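Droller Wrist Camera Kit
For two-finger grippers. Records demonstrations for policy training.
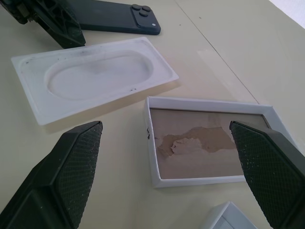
How many demonstrations does a new task need?
We recommend 100 for a packing task with one phone model and one tray. Add 27 more for each extra tray shape.

The kit came out of a study by Sneha Grewal and Toshio Maruyama on learning placement from wrist views alone. Their policy takes 2 inputs, the wrist image and the finger opening, and predicts the next 7 arm poses. No overhead camera is used in training or at run time. The method is written up in the Karnach technical note, May 6, 2021.

In the box
Camera and wrist bracket
Pair of crosshatched finger pads
Cable, 2 m
Recording software, one license

Pads should be brushed clean between sessions. Debris on the grip surface shows up in the images, and a policy trained on clean pads may place less accurately with dirty ones.

Replacement pads are sold in pairs. For bracket drawings, write to Greer Menzies at Skillix.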